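双腕向け動作計画ツール「Skodeta」を二か月使ってみて

Skodetaは、二本のアームを一つの計画問題として扱う動作計画ソフトである。開発元はSkenanard。2月に評価ライセンスを取り、文字や小物を皿に仕分けるタスクで使ってきた。以前はBovanoのプランナーで左右別々に軌道を作り、衝突しそうな区間に待ち合わせを手で入れていた。比較の基準はその構成になる。

導入は半日で済んだ。URDFを読み込み、左右のベースの相対位置を入れ、グリッパの衝突形状を指定する。衝突形状は自動生成もできるが、指先が太めに見積もられるので、小さい物をつかむなら手で直したほうがよい。設定ファイルはYAML一つにまとまっていて、差分が追いやすい。キャリブレーション用のウィザードも付いている。こちらは手順の途中で戻れず、入力を間違えると最初からになる。

計画の速さには満足している。手元の設定では、片腕だけの把持から配置までの計画時間は中央値で911ミリ秒、両腕同時だと1227ミリ秒だった。Bovanoの構成では片腕ずつの計算は速いものの、待ち合わせの調整に人の時間がかかっていた。両腕が作業台の中央に同時に入る動きも、Skodetaは片方を少し持ち上げてよける軌道を出してくる。見た目はやや遠回りで、関節の余裕を多めに取る初期値のせいらしい。余裕の係数を下げると素直な動きになる。

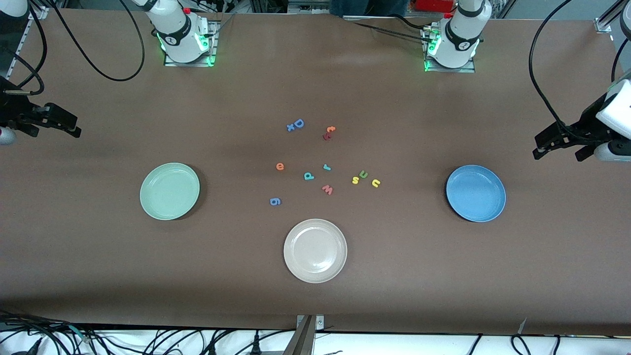

割り当て機能は評価が分かれると思う。対象物と置き先のリストを渡すと、どちらの腕で取るかを含めて順番を決めてくれる。左右の端に近い物は妥当に振り分けるが、中央付近の物は、認識位置が数ミリずれただけで担当の腕が入れ替わる。再計画のたびに腕が変わると、ログを読むのがつらい。バージョン17でヒステリシスの設定が入り、かなり落ち着いた。初期値は無効なので、最初に有効にしておくことを勧める。

認識側との接続は標準のトピックで受けられる。うちではEngelbrechtの姿勢推定をつないだ。平たくて小さい物は、隣と近いと一つの塊として返ってくることがあり、そのまま渡すとSkodetaは塊の中心をつかみに行く。信頼度のしきい値で弾く仕組みはあるが、弾いた物を後回しにする指定がなく、自分でコールバックを書いた。同僚のPichit Pongsiriが書いた版では、弾いた物をリストの末尾に戻し、2回続けて弾かれたら停止する。

不満はケーブルの扱いである。外側に回した配線は衝突モデルに入らないので、手首の回転範囲を自分で狭めるしかない。可視化画面も、両腕の軌道を重ねると色が近くて見分けにくい。

サポートの返事は早い。担当のAnderson Rangel氏は、送った計画ログを再生したうえで該当する設定項目を示してくれた。文書は英語のみで、エラーコードの一覧がまだ途中までしかない。

片腕だけなら、今の環境から乗り換えるほどの差は感じない。両腕の作業領域が重なる構成で、待ち合わせを手で書いている人には試す価値がある。うちは正式ライセンスに切り替え、Bovanoの構成は比較用に残してある。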